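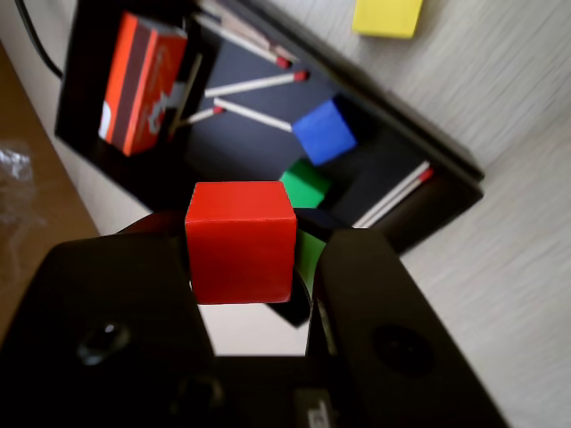 A red cube held between the two fingers of the Skikik gripper, with the parts tray beyond.

Skikik gripper kit: notes from the bench

The Skikik is a two-finger gripper kit from Strobel, sold with a wrist camera mount, a cable set and a small box of test objects. Ours was bought through Tanton in March and has been on the short arm at the Ikdale workshop for most of the time since then. Svenja Schwerdtfeger ran the trials and wrote the log this item is taken from.

The kit costs $1,442 complete. The gripper alone is $443 less, but you then have to make your own adapter plate, and the drawing supplied with the bare unit omits the depth of the dowel holes. Members with access to a mill may not mind.

Assembly took one afternoon. The fingers are wide, flat black paddles with a round recess in the face of each. They bolt on from behind and should be squared against each other before the screws are fully tightened. Ours went on slightly toed in the first time and squeezed blocks out toward the tip. After realignment the fault did not come back.

Cubes are the easy case. With the fingers parallel and the force at setting 2, the gripper takes a wooden cube from the tray and holds it through a full wrist rotation. Higher settings gave no better hold and left marks on painted faces.

Matchsticks are harder. A match lying flat on the tray has to be approached with the fingers across its length, and the paddles are wide enough to disturb whatever is next to it. Picks near the tray rim failed more often than picks in the middle – the finger meets the raised edge before it gets down to the match. A narrower finger set is listed by Strobel but was out of stock when this went to press.

The driver software is adequate. Position feedback is good, force feedback is coarse, and the error codes are explained only in the back of the manual. Firmware 6 or later is required for the soft-close command.

The kit can be booked for use at Ikdale through the usual equipment sheet. Please return the force setting to 2 when you finish.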